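Zesomow Tenants' and Makers' Circle
Minutes of the regular meeting, Sat 1 July

Present: Lyle Bellamy (chair), Vesna Janevski, Stavros Kneževič, Mateja Stan (minutes)
Joined by phone, in and out: Leonidas Panagiotou

Chair opened the meeting at 10, or near enough that no one objected.

1. Previous minutes

Approved with one correction. Stavros did not "storm out" of the June meeting. He had a bus. The minutes have been amended to show a bus.

2. Matters arising

The hallway light is fixed. The other hallway light is now the hallway light under discussion. Carried over.

The Pondilo subscription for the shared calendar renews this month. Vesna is the only one who opens it. Agreed to renew for Vesna.

3. Can a machine do it yet? (standing item)

Lyle reminded everyone of the question as put in the spring: which household and shop-floor chores could be handed to a machine now, without a person standing next to it saying "no, left." The list stands at 14 chores. So far the circle has agreed on 4 that a machine can be trusted with, and three of those are vacuuming under different names.

This month's chore was unpacking: open the box, take out what's in it, flatten the box, put it with the other flat boxes. Vesna proposed it on the grounds that she does it every day at the Renham stockroom and would like to stop.

Stavros thought unpacking was an easy one and said we should have picked laundry. Vesna asked him to consider an ordinary parcel.
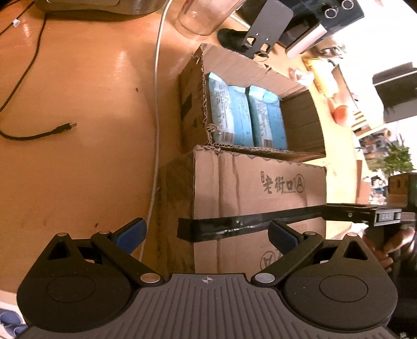

Item 3, the chore under discussion. Two blue packages in an open box, second box with tape across the side.

Vesna's points, taken down as she made them:

A box in a brochure has four crisp flaps. A box in life has been opened by someone in a hurry, and its edges are torn and stick out wherever they like. A machine that has learned "flap" has to be told that this is also a flap.

Soft packages are worse than hard ones. A can is the same shape from every side. A plastic package is whatever shape it was last left in, and if you squeeze it to be safe you may be wearing the contents.

Cables. Every table in the world has a cable on it. A person lifts a box over one without noticing. A machine either plans around the cable or takes the cable along.

Stavros said that all of this would be solved by clearing the table first. Vesna asked who would be clearing the table. Stavros said he withdrew the remark. Mateja has left it in.

Lyle asked whether the gripping itself was still the hard part. Leonidas (by phone, from what sounded like a car wash) said two fingers are enough for more jobs than people think, and that he would take two good fingers over five bad ones. The trouble in his view comes between grips: deciding what to pick up next, and knowing when you've finished. He was then lost for several minutes.

Vesna added that packages side by side are a nuisance of their own. There isn't much space between them, and with your own hand you'd just wiggle a finger in. Wiggling is apparently not a setting.

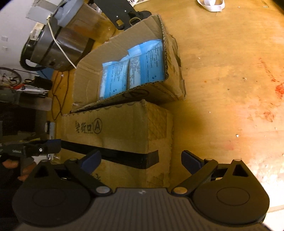
Item 3, continued. The same chore from another angle, with most of the clutter toward the back of the table.

Discussion of whether a machine should lift packages out or simply tip the box over. Stavros in favor of tipping. He pointed out that he tips, and has always tipped. Vesna said Renham does not allow tipping, and that the person who caused the rule knows who he is. Stavros asked that it be noted he only worked there nine days.

Lyle brought up the Chiang unit, which Leonidas saw demonstrated last month. By his account it emptied a carton neatly and then stood holding the last item with every appearance of pride until someone took it away. It had no plan for the carton. Leonidas (back) confirmed this and said flattening was "on the list." Lyle observed that it was on our list too.

There followed a long exchange on flattening. Cardboard gives way in one place and not in another, and you feel for where. Mateja, speaking for once as a member and not as the minutes, said she uses her knee. Stavros uses the floor. Nobody present could say in plain terms what they do with the tape.

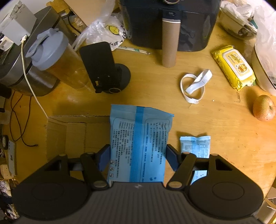
Vesna Janevski said she would grant the machines the picking up, in a year or two, if they would grant her that picking up is the smallest part of the job. The rest is noticing: this goes in the cupboard, that one should be used first, and why did we order the big ones again. She would happily pay for a machine that did the noticing and left her to do the lifting.

Lyle asked if that meant a yes or a no for the list. Vesna said it meant a no with a good attitude.

Vote on "a machine can unpack an ordinary parcel, start to finish, unattended": none in favor, three against. Stavros abstained pending a ruling on tipping. Leonidas's vote was not audible.

The list remains at 4.

Action: Vesna to write down every step she takes with one parcel at Renham, including the ones she thinks are too silly to write down.
Action: Leonidas to ask the Chiang people about cartons, and about soft packages in particular.
Action: Stavros to bring laundry, since he feels so strongly. Clean.

4. Any other business

Mateja asked that people who join by phone do so from somewhere indoors.

The room needs to be swept after meetings. Lyle asked if a machine could do it. It could. We do not own one. Stavros swept.

Next meeting: same place, date to go in the Pondilo calendar, where Vesna will see it.

Minutes taken by M. Stan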